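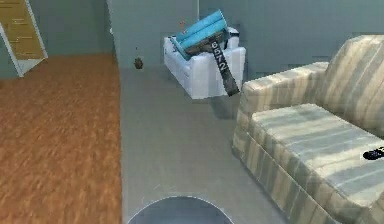
The letter from the ferry company came on a Thursday. Chalerm Chareonsuk read it standing up, then put it under the sugar bowl and went to work.

He had run the ticket window at Steltstead for 12 years. The boat went across to Camen in the morning and came back at night, and in between he sold tickets for it and swept the landing. The letter said the crossing would stop at the end of October. It thanked him for his service and spelled his name wrong in two places.

At the window he told Paisan, who was the deckhand and also his nephew.

"They can't," Paisan said.

"They did. It's signed."

"What about the people over there?"

"There's the bridge at Fedarholm."

"That's an hour's drive."

Chalerm sold a ticket to a woman with a bicycle. She asked if the water was rough and he said no, it was fine, she could stand outside if she wanted to. 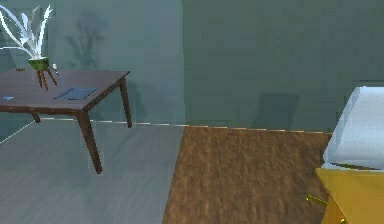
That evening he rode across himself, something he had not done in years. He paid for the ticket. Paisan tried to wave him through, and Chalerm held out the money until he took it.

There were five passengers. A boy was asleep on his father's coat. The engine made the same noise it made from the landing, only bigger, and the lights of Camen came up slowly on the left, first the church and then the gas station.

"I thought it would be longer," Chalerm said.

"It's longer in winter," Paisan said.

They tied up and the passengers got off. The woman with the bicycle was waiting to go back. She had a paper bag of pears and gave them each one.

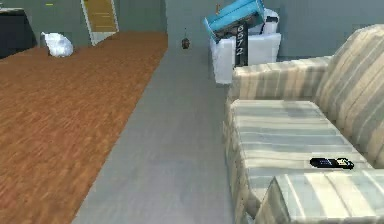
On the way home Paisan talked about jobs. There was a warehouse hiring near the bridge, nights mostly – he had a friend there. He could ask about the two of them together.

"I'm too old for nights," Chalerm said.

"You're up all night anyway."

Chalerm ate his pear. It was hard and not very sweet. When the landing came close he went forward, and though it was not his job, he picked up the rope.

"Not yet," Paisan said. "I'll tell you when."

Chalerm stood and held it and waited to be told.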